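Conseils d'atelier et de maison : quand la pince à plier le linge se bloque ou serre trop fort

Chez nous à Treddale, nous plions les vêtements avec une pince à deux mâchoires, et aussi avec le petit bras automatique Norell qui reprend les mêmes gestes. J'écris cette page après la panne du mois d'octobre, où une manche est restée prise et a été déchirée sur 7 centimètres. Personne n'était blessé, mais Bakari Mosoti avait la main très proche. Je note donc ce que nous faisons maintenant.

Ce qui s'est passé

Le bras devait prendre l'ourlet d'une chemise de nuit posée sur un lit. La mâchoire droite s'est fermée avant la gauche, le tissu a glissé dans le pivot et le moteur a continué de tirer. Bakari a voulu dégager la manche avec les doigts. Il faut d'abord couper le courant, toujours. Le bouton d'arrêt était à l'autre bout de la pièce, derrière une chaise, et Felista Masanja a dû courir.

En démontant, nous avons trouvé des fils enroulés sur l'axe et une vis à moitié sortie. La pince avait fait 326 pliages depuis le dernier nettoyage. Le manuel demande de le faire tous les 100 pliages, et je reconnais que nous ne l'avions pas bien lu.

Avant de commencer

Étalez le vêtement à plat, le devant vers le haut, les manches écartées du corps. Lissez les gros plis avec la paume. Sur un couvre-lit matelassé, la pince prend facilement la couture du dessous avec l'ourlet, alors soulevez un peu le bord et glissez dessous une feuille de carton mince. Retirez du lit les sachets en plastique : ils collent au tissu et se font prendre avec lui.
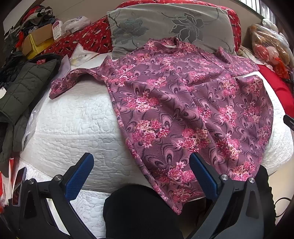
Pour les premiers essais de la journée, nous travaillons à la main, avec la pince seule. On sent tout de suite dans la poignée si une mâchoire est en retard sur l'autre. Si c'est le cas, ne passez pas au bras automatique. Fermez la pince à vide plusieurs fois et regardez si les deux côtés se touchent au milieu.

Nettoyer les pivots

Débranchez. Ouvrez les mâchoires au maximum et enlevez les fils avec une pince à épiler, jamais avec une lame, qui abîme les patins. Les patins se nettoient avec un chiffon humide et une goutte de savon. Pas d'huile de cuisine sur l'axe ! J'ai essayé une fois, la poussière s'est collée dedans et c'était pire. Kimutai Mollel met une très petite goutte d'huile pour machine à coudre et essuie le reste.

Resserrez ensuite les vis sans forcer. Si une vis tourne sans fin, il faut la remplacer.

Le câble

Un câble qui pend à côté de la poignée peut s'accrocher à un bouton ou à un coussin. Attachez-le avec du velcro, en laissant assez de longueur pour tourner le poignet. Après plus de 18 minutes de travail continu, touchez le moteur avec le dos de la main. S'il est trop chaud pour y rester, arrêtez.

Si le tissu est déjà pris

Coupez le courant, attendez que le moteur ne fasse plus de bruit, puis ouvrez les mâchoires à la main. Tirez le tissu vers l'arrière, dans le sens d'où il est entré. Pour une maille fine, Randa Hijazi conseille de dévisser un côté de la pince, même si c'est long. Le bouton d'arrêt est maintenant fixé au pied du lit, du côté où se tient la personne qui plie.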